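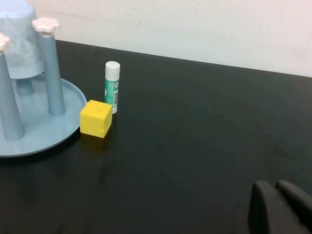
**Drallo desktop arm with Drekar gripper and wrist camera**
Bought from Brenby, £700 for the bundle. In use for 4 months.
Rating: 2 stars. It would have been higher until May.

I bought this arm to do one dull job over and over: pick a small object off a table and put it in or next to a container. I write control software for a living and wanted a cheap arm at home that I could try ideas on without booking time on a proper one. The Drallo arm is sold on its own, but Brenby does a bundle with the Drekar gripper and a small camera that mounts at the wrist, and that is the version I have.

Most of this review is about a fault in the gripper. If you already own one, please skip to the section headed "The fault", because it can hurt your fingers.

## Setting up

The arm comes assembled apart from the base clamp and the gripper. The clamp is good. It went on to the edge of my table without marking it and hasn't moved. The gripper fixes to the wrist with screws and one cable, and the cable is too short. With the wrist turned fully one way it goes tight, and I had to set a limit in software to stop it pulling at the plug. I think a longer cable ought to be in the box.

The instructions are printed on a folded sheet and they are fine as far as they go. They tell you how to fit everything and how to run the homing routine. They say very little about the stop button, and I'll come back to that.

The wrist camera worked straight away. The view is wide and shows both finger pads in the corner of the picture, so you can tell where the gripper is in relation to the thing you want to pick up. I found that more useful than a second camera on a tripod. Colours are accurate enough for simple colour matching. A black tabletop like mine is a bit shiny and gives reflections, and a bright object can pick up a second blob underneath it. I deal with this in code and don't hold it against the camera.

## Everyday use

My usual test objects are a small yellow cube, a glue stick standing on its end, and a light blue stand with a round tray and posts. The cube is the easy one. The glue stick is harder as it falls over if a finger brushes it on the way down. The stand is there mainly to be in the way. If the cube is right up against the rim of the tray, the arm has to come in at an angle or one finger lands on the rim.

The arm itself is better than I expected at this price. It goes back to the same place reliably enough that I stopped checking. It is quiet, and there is a slight wobble at full reach that settles by the time the gripper closes. I would buy the arm again.

The gripper is all right when it is working. The pads hold well and the opening is wide enough for anything I have wanted to lift. Grip force is set as a number in the configuration file, with no units given, and I had to find a sensible value by closing it on a sponge. The default was much too strong. It dented the sponge badly and I'm glad I didn't start with something of mine that mattered.

## The fault

One Saturday in May the arm was trying to pick up the cube from beside the tray. It came in slightly off, one finger went down on the rim, and the wrist motor stopped with error 54, the overload error. This is what it should do. I pressed the stop button, the motors went slack, and I reached in to move the arm clear.

The gripper was open at this point. I had one hand on the forearm and the other near the finger pads to guide them past the posts. I twisted the stop button to release it, expecting that nothing would move until I cleared the error on the computer. The arm stayed slack. The gripper shut at full force on the side of my thumb.

It wasn't serious. I had a bruise under the nail and was cross for the rest of the day. A child's finger would be another matter, and plenty of people buy these for schools and clubs.

I spent the evening finding out why. The gripper has its own small controller, separate from the arm. When the stop button is pressed, power to the motors is cut on both, but the gripper's controller stays awake and remembers the last position it was sent. When the button is released, motor power comes back and the gripper goes straight to that position. The arm waits for the error to be cleared. The gripper doesn't know there is an error.

In my case the program had already sent the "close" command when the overload happened. The fingers hadn't started to move. So as far as the gripper was concerned it had a job left over, and it did it as soon as it could. It also ignored the grip force I had set and used the default, as the setting is lost when motor power goes.

I repeated this with my hands well out of the way and the sponge between the fingers. It happened every time, provided a close command was waiting. If the last command was "open", the gripper opened, also without any warning. With the stop button pressed and the power plug pulled as well, the gripper forgot the command and stayed put when everything came back on.

## What the sellers said

I reported it to Brenby with a short write-up and the log. They replied the next day, were polite, and passed it to Drallo. Drallo said the stop button meets its purpose because it stops the arm, and that the gripper is a Drekar part. Drekar said the gripper restores its position after a loss of power by design, so that it doesn't drop what it is holding, and that the arm should send it a hold command.

I can see the reasoning for not dropping things. But a gripper that has stopped should stay where it stopped. Going back to hold a position and going off to a new one are different, and the controller treats them as the same. I don't much mind which firm fixes it. They sell it together in one box with one stop button on it, and a buyer will assume the button covers everything in the box.

Brenby offered me a refund on the gripper alone. I have kept it for now, as I have a workaround and no other gripper fits this wrist without an adapter. A firmware update has been mentioned. I haven't been given a date and nothing has been released as I write this.

## What I do now

- After pressing stop, I pull the gripper's power plug before my hands go anywhere near it. The plug is at the base and easy to reach.
- I never release the stop button with a hand inside the reach of the arm. I should have been doing this anyway and I count that part as my own mistake.
- My program no longer sends the close command until the arm reports that it has arrived. This removes the most likely case but not all of them.
- On start-up the program reads the gripper's actual position and sends that back as the first command, then sets the grip force again.

The last one needs the gripper to be powered, so it does nothing for the moment the button is released. I would still suggest it. It has made start-up calmer, with no sudden twitch from the fingers.

I also put a label on the stop button saying "gripper still live". It's a bit of tape with marker pen on it - not pretty, but I see it each time I reach for the button.

## Smaller complaints

The error codes are listed in a separate download and not on the sheet. 54 is described there as "overload, see manual", and the manual doesn't mention it.

The wrist light on the camera can't be dimmed. I have turned it off and rely on the ceiling light.

One of the screws for the gripper works loose. Thread lock has cured it.

## Should you buy it

The arm on its own, yes, if you already have a gripper to put on it. The camera, yes. I wouldn't buy the bundle for a school, a club or anywhere that someone other than you will be pressing the stop button, until the gripper's behaviour has been changed. I'll add a note here when new firmware comes out and I've tried it with the sponge.

*Agbenyega*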